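Seat foam density for a large dark sofa

wszwu — 16/05/2023
Rebuilding the seat on a large dark sofa. The Emdale foam has gone flat after 2000 hours of use by my log. Seat width is 1630 mm.

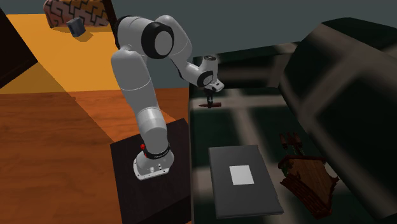
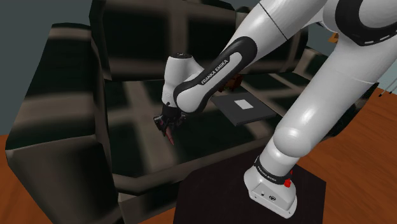
What should I measure before ordering foam?
Platform depth, front rail height and finished seat height under load.

ctanui
Go denser. Satti cut mine and it still holds.

pchsueh
Disagree. Density gives life, firmness is a separate number. Check the webbing first — slack webbing feels like dead foam.

wszwu
Webbing sags 76 mm at center.

pchsueh
Replace it, then sit on the old foam again.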